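两个藤篮和一张白桌子

搬进现在这套房子以后,玄关和厨房之间多出来一块地方,不大,靠墙刚好放得下一张白桌子。桌子是从旧房子带过来的,以前当书桌用,后来书桌换了,它就一直没有固定的位置。我把它推到墙边,当时想的是先放着,结果一放就是半年多。

靠墙的平面有个毛病,什么东西都会往上落。钥匙、快递单、没拆的信、买菜带回来的袋子、洗完澡顺手拿出来晾的东西。每次收拾干净,过不了几天又满了。我试过什么都不放,撑得最久的一次也就四天。

后来Pushpa Khurana来家里吃饭,她是我以前的同事,家里东西比我多得多,看上去却不乱。她看了一眼那张桌子,说你要么给它装个抽屉,要么给它放两个篮子,反正不能让它光着。抽屉我不会装,就决定放篮子。

篮子是分两次买的。深棕色的那个是在Kushwaha买的,那家店在菜市场后面的巷子里,卖扫帚、竹帘、蒸笼一类的东西,老板叫Ashok Chauhan,话很少,价钱写在纸条上,压在货底下。我去的时候他正在理一摞草垫,我问有没有长方形的篮子,他指了指最上面一层架子。我自己搬了凳子拿下来的。篮子编得很密,边沿卷得厚厚的,拎起来不硌手。

橘棕色的那个是在Clundberg买的,比前一个晚了两个星期。本来想配一个一模一样的,Ashok那里没有了,他说要等到十月才进货。我不想等,在Clundberg看到一个形状差不多的,颜色浅一些,就买了。回来并排一放,一深一浅,反而好认。深色的放洗漱用的,浅色的放吃的,家里人不用问我。

还有一个浅绿色的大托盘,圆角,边沿很矮。这个是最早就有的,一直竖在冰箱旁边的缝里,过年端点心才拿出来。有一天擦桌子,随手把它平放在篮子前面,发现正好能接住那些一进门就要放下的小东西,就留在那里了。

试了几种摆法。一开始两个篮子摞着放,下面那个拿东西要先把上面的搬开,用了两天就不想用了。又试过一前一后,后面的那个基本等于没有。最后是两个都靠后,左右排开,托盘放在前面中间。这样站在桌前,手往前一伸是托盘,再往里是篮子,都不用挪。

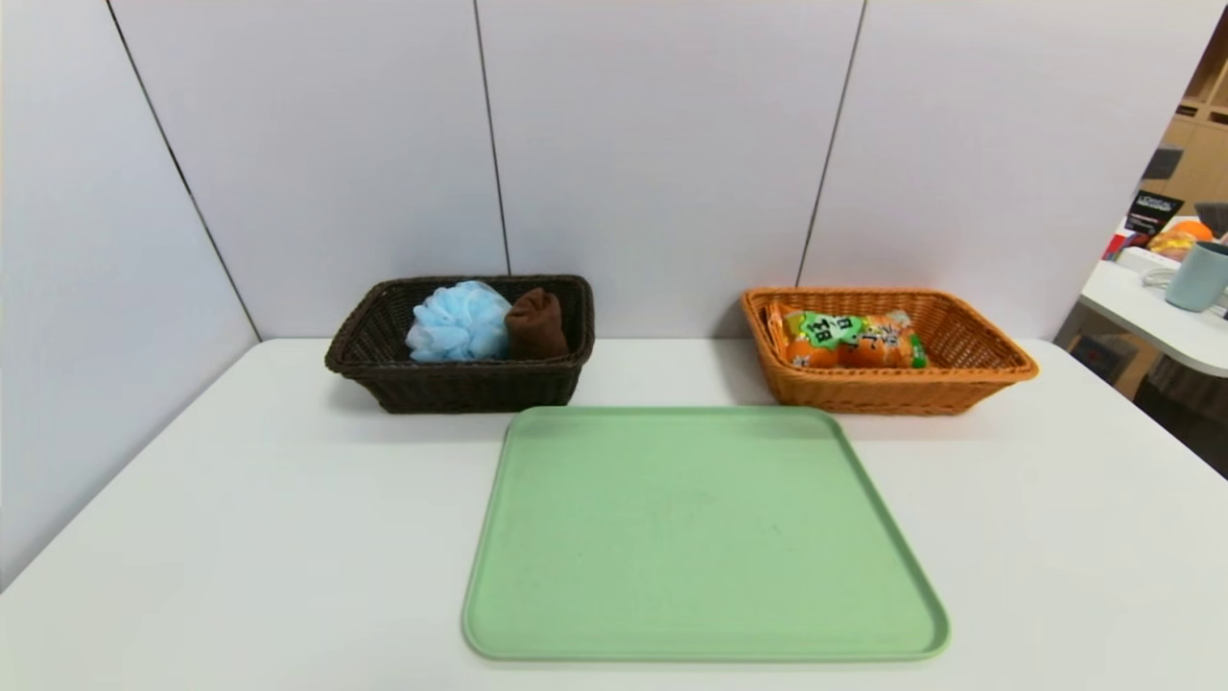

左边放洗澡用的,右边放橙子,托盘先空着。

先说左边这个深色的。里面现在放的是一个浅蓝色的浴球,旁边一块巧克力色的布巾,立着放。卫生间小,架子上已经有三个人的洗发水、沐浴露,再放浴球就要挂在水龙头上,每次开水都碰到。我的做法是用完甩干,先在窗边晾透,再收进篮子里。一定要晾透,不然篮子底下会有味道。藤编的东西怕潮,我以前有一个小的,放过湿抹布,后来底部发黑,刷也刷不掉,只好扔了。

布巾不要平铺,我试过,平铺占一半的地方,找东西要掀起来看。卷一卷或者折一折立在里面,高度和浴球差不多,一眼就看得到。篮子右边一半是空的,我没有往里添。原来打算放吹风机,线太长,绕好了放进去也会散出来,最后还是挂回门后了。

右边这个浅色的放水果。最近买的是袋装的橙子,连袋子一起横着放进去。有人喜欢把橙子一个一个拿出来摆,好看是好看,但是我们家吃得快,摆好了当天晚上就乱了。袋子是网眼的,透气,放几天没有问题。吃的时候从袋口拿,拿完把袋口朝里一折。等袋子瘪下去,再把剩下的倒进篮子里,袋子扔掉。

以前橙子是放在厨房地上的纸箱里的。箱子一次能装很多,买的时候觉得划算,吃到下面总有坏的。坏一个,旁边的跟着坏。改用篮子以后,我每次只买一袋,放进去还剩一截空位,那一截有时候放柠檬,有时候放两根香蕉。香蕉和橙子放在一起熟得快,夏天我一般分开,这个看个人习惯。

托盘是用得最多的,也是最难管的。规定是晚上睡前清空,钥匙挂起来,单据该扔的扔,零钱放进罐子里。规定是我定的,也是我自己违反得最多。上个月有一次清托盘,底下翻出6张收据,还有一张15块钱的洗衣店取衣单,衣服在店里放了快两个月。从那以后我把清托盘和倒垃圾放在一起做,倒完垃圾回来洗手之前顺便清一下,基本上没有再忘过。

说一下打扫。藤篮平时用旧牙刷顺着纹路刷,灰多了就拿到阳台上倒扣着拍几下。不要用水冲。实在脏了,用拧得很干的布擦,擦完放在通风的地方,不要直接晒。我那个深棕色的看不出灰,容易以为很干净,其实手摸一下边沿的缝就知道了。浅色的看得出来,所以擦得勤一些。托盘最省事,拿到水池里冲一冲就行。

白桌面的问题是留印子。水果篮底下如果有一点汁水,过一夜就是一圈淡淡的黄印。我用小苏打加一点水擦,能擦掉大部分。买过一瓶Drostik的清洁喷雾,500毫升的,效果也可以,味道重了一点,现在主要用来擦灶台。桌子靠墙那一条缝,平时够不着,每个月把桌子拉出来一次,吸一遍。

本来还想在墙上钉一块Bernik的搁板,放在篮子上方,图纸都画了。后来想了想没有钉。搁板一上去,上面又会落东西,等于多了一张桌子要收拾。现在墙上什么都没有,擦起来方便。

花的钱不多,两个篮子加起来比一顿外面的饭便宜。要是你家也有这么一块老是堆东西的平面,可以先拿家里现成的盒子或者鞋盒盖试两个星期,看看到底是哪几样东西总往上放,再去买篮子。我是先买了再想放什么的,所以深色那个到现在还有一半没有用上。

下次写一写冰箱旁边那条缝。托盘拿走以后,那里又塞进去一把折叠凳和两个购物袋,还没想好怎么办。

联系与留言请发站内信 | © 2025 版权所有,转载请注明出处 | 返回顶部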